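Forum > Simulation > Grippers and contact
3 min read

Fingers stay open after the close command, but the log says the grasp succeeded

Corkell_bench

I have a two-finger gripper on a simulated arm, running a tabletop task with a drinks can, a kettle and its base. The controller is Pemula 7. In 13 runs out of a batch the planner reports "grasp complete" and moves on to the lift, but the fingers never leave the open position. There is no error, no contact warning and no timeout. The arm then carries out the whole lift and place with nothing in it.

What I have checked so far:
- The close command is sent. It is in the log with the correct joint name.
- Joint limits are the same as in the supplied model.
- Restarting the run with the same seed gives the same fault at step 2,773.
- Going back to the older scene file clears it, but I need the new one for the kettle.

I added the contact sensor plugin from Bindeldale in January and everything was fine for months after that, so I do not think it is the plugin. Renders from the three views are at the bottom of the page.

Ismail_rig

Check what "grasp complete" is testing. In the default settings it tests that finger velocity has dropped below a threshold. It does not test position or contact. A finger that never starts moving has zero velocity, so it passes on the first check after the command.

That explains the missing error. It does not explain why the fingers stay put. For that, look at the mimic joint. One finger is driven and the other follows. If your new scene file was exported with the gripper as a nested model, the joint name gains a prefix. The command is accepted by the interface under the short name and is then dropped, because the solver has no joint called that. The log line is written by the interface, so it looks correct.

To confirm, print the joint list from the solver side after loading and compare it with the list in the controller config. If they differ, correct the config and leave the model alone - editing the model tends to break the mimic ratio as well.

Separately, change the success test so that all of these hold:
- measured finger gap is below the commanded open gap by a set margin
- both pads report contact
- the state has lasted for 11 consecutive steps

Do this even if the prefix turns out to be the cause. If the same controller is ever used on real hardware, a false "complete" means the arm goes off at transfer speed without a part, and whatever comes next in the cell assumes the part has arrived.

padfriction

Had something similar, fixed it by raising the friction on the pads. Also try a smaller time step.

Corkell_bench

Friction made no difference, as there is no contact in the first place. It was the prefix. The solver list had the longer name for the driven joint and the config had the short one. Fingers now close. I have put in the gap and contact test as well, although the two-pad condition fails now and then on the can - I will post that separately.

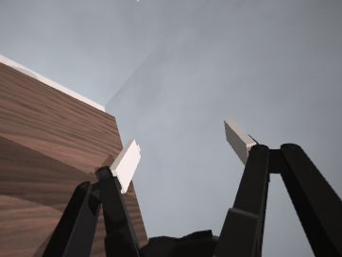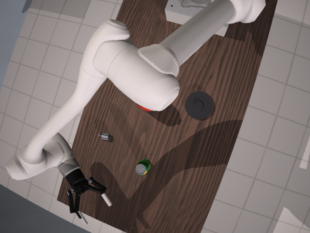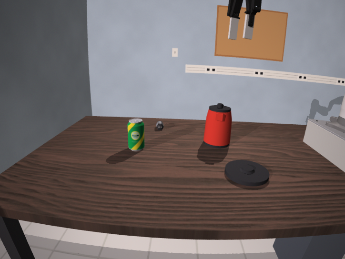 Gripper open, nothing between the pads, in all three views.

Contact | Copyright Corkell Simulation Help | Back to top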